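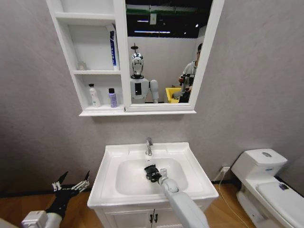
Sat 6 January

So I've done my jury service! I can't tell you which court or say a word about what went on in the jury room (you really aren't allowed, and they tell you so many times that I nearly whispered it back), but I can talk about everything else, and a few of you asked.

The letter came in June. I'd booked a week away with Parnia, so I asked to put it off, which you can do once if you have a decent reason, and then forgot all about it until the second letter landed in the worst bit of winter. Two weeks off work. My boss took it very well. Ivon, who had to cover my shifts, took it less well, and I owe him a curry.

The first morning is mostly queuing. You go through the scanner, they have a look in your bag, they make you take a sip from your water bottle, and then you sit in a big warm room with a telly on mute and a lot of people pretending to read. I'd brought Skirnberg, a detective novel my sister swears by, and got through nearly 300 pages before my name was called. It's 500 pages long and the murderer is pretty obvious by page 305, sorry Jen.

Then you're in a group, following an usher down a corridor, and your stomach goes a bit funny. They pick twelve names in court and you stand up one at a time to read the oath off a card. I'd practised in the kitchen and still stumbled over "defendant".

Ours was a burglary. The thing that struck me was how slow it all is. On the telly there's shouting and a surprise witness. We had a long morning on phone records and then everyone went to lunch. There's also a lot of being sent out while the barristers talk law, so you gather up your coat and your notes (the notes stay at court, by the way), sit in a little room for half an hour and troop back in again.

The people were lovely though. I sat next to Eduard Šimko, a retired bus driver who brought mints for the whole row, and we mostly talked about Crăciun, the little bakery over the road, where I had a cheese pastry on 6 separate days. No regrets there.

I won't say how it ended. I will say I slept badly the night before we went out to decide, and I walked home afterwards instead of getting the bus.

A few bits if you've just had your letter. Take layers, the courtroom was freezing. Keep every travel receipt and fill in the expenses form straight away, mine is still sitting on the hall table. And if you work shifts, ring up before you go and ask what happens about your days off. I didn't, and payroll are still sorting it out.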